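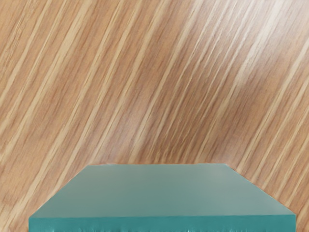 08/10/2020

Oil trials, bench 2. Folasade in from nine, me from half past.

Second coat of the Gresska on the oak offcuts. Went on thick, wiped back after 12 minutes, should have been sooner — dragging badly by the last board. Rag came away yellow. Pine strip same tin, no trouble. Iltus wax on the other half of each, masked down the middle. Tape lifted a bit of grain on the ash, will sand out.

Raised grain again after the damp cloth. Went back to 180 then 240 and it's fine now, but thats an hour gone. Next time wet it the night before.

Ring test: mug of hot tea, 30 minutes, no coaster. Faint mark on the waxed side, can only see it with the lamp low. Oil side clean. Vinegar drop did nothing to either. Red wine still to do, Nivaldo says he'll bring some, will beleive it when I see it.

Ocampo order: wants satin, not matt. Changed the card. He also wants the underside done, so that's a third more oil than I priced for. Ring him before Friday.

Tin of Flirkodeck at the back of the shelf has skinned over. Cut the skin out, stirred, strained through old tights. Usable for the outdoor bench, wouldn't put it on anything indoors. It was opened in April, no date on the lid — F. writing them on from now.

Rags laid flat outside on the slabs. Out of 240 discs, 2 left in the box. Coat three tomorrow if the heater behaves.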